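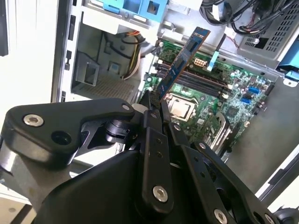 # fendstead-tower-memory

Notes and records on fitting memory modules in desktop towers at the Fendstead workshop. Last edited 12/05/2025.

The folder holds 376 records, one per module fitted or taken out. Each row gives the tower, the slot, the module size in MB and the result of the first start-up. Towers that came from Sillanville have an `S` before the number, those from Demirtaş a `D`.

## Before you start

- Unplug the tower and hold the power button in for 3 seconds.
- Lay it on its side with the open side up.
- Move loose cables clear of the slots -- the drive cable is the usual nuisance.
- Open the latches before the module goes near the slot.

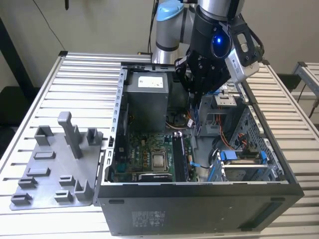
*Tower on its side, panel off. Power supply at upper left, drive cage to the right.*

## Fitting

Hold the module by its edges and match the notch to the key in the slot. Press evenly on both ends until the latches close. If one end sits higher than the other, take it out and begin again.

Board colour says nothing about size or speed. Read the sticker, and write `unknown` in the `size_mb` column if it has gone.

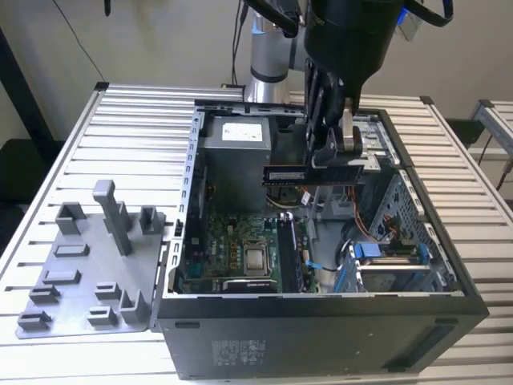
*Green module held over the open case. The processor sits on the board below the power supply.*

## Known gaps

- `size_mb` is rounded in the oldest rows, so 4000 should be read as 4096.
- Roughly 700 start-up logs are kept separately under `woltia/` and have not been matched to rows.
- Slot numbers before September were counted from the processor outwards. Later ones follow the print on the board.

## Files

`records.csv` -- the main table
`towers.csv` -- case and board for each tower
`woltia/` -- start-up logs, plain text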